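Re: Two arms or one? Budget due Monday

wuswood_bench
We've 1330 a month for the new cell. Dravness want the lot for a pair. I say start in simulation and sign nothing before September.
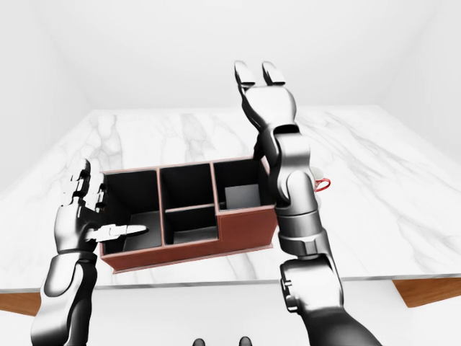
The sim licence covers 10 seats and we'd use four — still cheaper than a crash.

closlow77
Disagree. Sim never budgets for cables. Ours went over 51 on brackets alone.

wuswood_bench
Brackets are in. Page 4.

tinplate
Get a Pasichnyk quote before you lease anything. Hand and gripper wear differently, so price the spares separately.

closlow77
Page 4 says "brackets, misc". Good luck with that.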